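Comparing two grippers in the sim before you buy either

Bheki Nkosi, Friday, June 15, 2018

Quick write-up, people keep asking. You have an arm, you have two grippers on the shortlist and no money to buy both. So run them in simulation first. Took me an afternoon once the models loaded. Getting the models to load took most of March.

What you need: a six-joint arm model, a two-finger gripper model for each candidate, a wrist camera, a room camera. I use Grukolow for the sim, Eren for the controller. Others will do. The two grippers here are the Cludoseo parallel one and the longer-fingered Hanport.

Step 1. Build one scene and leave it alone. Table, arm on its mount, target. Save it. Every run starts from that saved file, for both grippers. If you nudge the table halfway through, bin the lot and start again. I did this. Twice.

Step 2. Pick a target that has a right way round. Plain cubes are no good, you can't see if they've twisted in the grip. Calendar blocks are great, numbers on the faces, you spot a turned one straight away.

Step 3. Set up both cameras. Room camera first, far enough back to get the whole arm. Then the wrist one, wide lens, looking down the fingers. Wide lens bends straight edges, so don't measure anything off it untill you've calibrated.

Step 4. Check both views before any long run. Fingers in the wrist view, whole gripper in the room view.
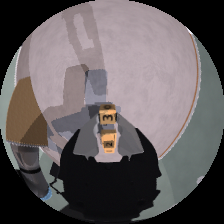

Wrist view, then the room view.
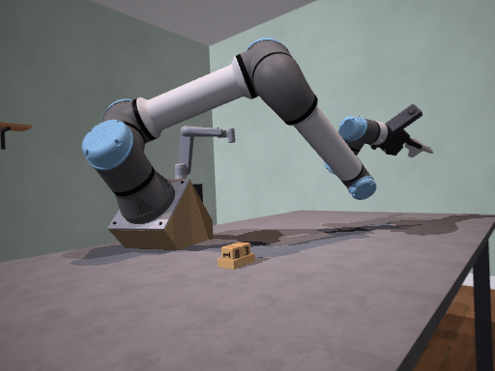
Step 5. Set the grip force low. Go up in small steps. Same steps for both grippers, write them down. Too much force in a sim does silly things, the block shoots off or sinks into the finger. Neither tells you anything about the real gripper. If it happens, check the contact settings before you blame the fingers.

Step 6. Script the approach. Same start pose, same height, same speed. Then add a small random offset to the target each time. Keep the list of offsets and use it again for the second gripper, otherwise your comparing luck. I did 300 tries each. 200 would have been enough, the numbers had settled by then.

Step 7. Decide what a fail is before you start. Mine:
Block dropped during the lift.
Block turned so the number faces the wrong way.
Finger touches the table.
Arm stops on a joint limit.

Log which one, not just "fail". A joint limit is the arm's problem, nothing to do with the gripper. Longer fingers do push the wrist further back though, so you may see more of them. Keep those in their own column.

Step 8. Watch some of the fails back. Both cameras, side by side, slow. Boring but do it. My log had 31 drops for the Hanport and a fair few were my script opening too early. Fixed that, reran everything. Yes, both grippers.

Shadows. Leave them on. First go I turned them off for speed and the block finder looked brilliant. Put them back and it started picking dark patches on the table. Better to find that out now. Move the light between batches too if you have time, same positions for each gripper.

Saving files: I had 1,874 clips by the end and rubbish names for most of them. Gripper, force step, try number, camera. In that order. Do it from the first run.

Which one won? For small blocks, the Cludoseo. Fewer turned blocks, and the shorter fingers kept the wrist out of trouble. Hanport was better at a steep angle. For taller things I'd want to run it again, haven't done that yet.

One more thing, friction. The default in most sims is generous. Drop it, run a short batch, see which gripper falls apart first. Then get a real finger pad on loan if the seller will do it and test it on real wood. Hanport sent me pads. Still waiting on Cludoseo.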